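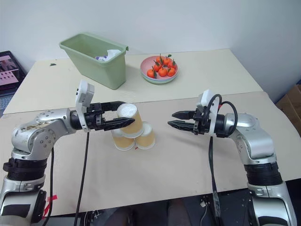 Two arms, one table

Softic opens its workshop to visitors on one Thursday in February, from two in the afternoon until the last person leaves. The firm occupies the upper floor of a former seed warehouse in Fleltitz, and the goods lift is out of service, so everyone arrives by the outside stair and a little out of breath.

The company writes control software for pairs of robot arms. It does not build the arms, and it says so early in the tour. Its product, Pustance, sits between the arm controllers and whatever decides what the arms should do next. Its job is to keep both sides working to a common clock and a common idea of where the table is.

Kalliopi Stan, who leads the manipulation work, took the first group. She spoke for ten minutes about calibration before anything moved. Each arm has its own base and therefore its own coordinates. If the two disagree by a few millimetres, a single arm will still manage most jobs, but a handover will fail, and so will anything that involves one gripper working close to the other. The bases are measured against each other every morning. When the heating comes on, they are measured again.

The afternoon's task was paper cups. They are light, they dent, and they roll when laid on their sides. A parallel gripper has two fingers and one direction of closing, which suits blocks and boxes far better than a tapered tube of thin card. Close too far and the cup folds. Close too little and it turns in the fingers as soon as the arm changes direction.

Softic's answer is to watch the motor current at the gripper and stop closing when it passes a low threshold. The position of the fingers is then held, and the current is ignored until release. Stan described this as crude and said that it had outlasted two cleverer schemes. One of them relied on a model of the cup's stiffness, and had to be retuned whenever the supplier changed.

Placing a third cup on top of two lying side by side is the harder half of the job. The top cup settles into the groove between the lower pair and pushes them apart, and there is nothing on the table to stop them. The approach therefore has to be slow and close to vertical, and the gripper must open without dragging the cup sideways. Stan's team logged 764 attempts over the winter. Most of the failures were in the release – a finger catching the rim on its way out.

Vesna Milošević looks after the logs. Each attempt is stored with joint positions, gripper current and camera images, sampled on the same clock. She showed a trace of a failed release next to a good one, and the difference was a small bump in the current that lasted 109 milliseconds. Pustance now checks for that bump and pauses the wrist if it appears.

Questions were mostly practical. Radka Grgić, a production engineer at the packaging firm Cundance, asked about cycle time and was told that it was poor. She asked whether it would improve, and Stan said that halving it was realistic, and that anything beyond that would need different fingers. A sixth-former wanted to know what happens when both arms reach for the same object. The software gives each arm a reserved volume and makes the second one wait, which costs time but has saved at least one wrist.

The next release of Pustance is due before the summer. It will add support for arms mounted at different heights, a request from existing users. Places on the next open afternoon are limited to 200, booked through the workshop's office, and visitors should wear flat shoes for the stair.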